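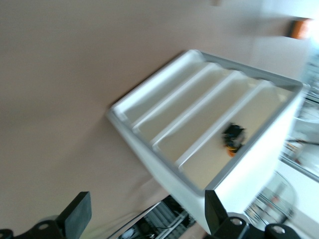

Household Organization, Unit 3: The Drawer
Notes by Songül Başaran

Reading before class: Tuncer handout, pages 30 to 53. It is mostly about spoons.

A cutlery tray is a classification system you can wash. Four long compartments give you four categories, and most households own at least six. Decide what shares before you start putting things in.

Terms for this unit:
Divider – the raised wall between compartments. Teaspoons do not respect it.
Resident – anything used every week.
Squatter – a small object that is not cutlery and has a compartment to itself. Every tray gets one, often before the forks arrive.

In-class exercise (60 minutes, pairs)
Take the tray out of the drawer and work on the tabletop. Sort by length first, then by use. Argue quietly. Necati Tekin's group last term spent most of the hour on the cake server, and their write-up is worth reading.

Homework: one page on your own squatter. Say where it should live. "The drawer" will be marked down.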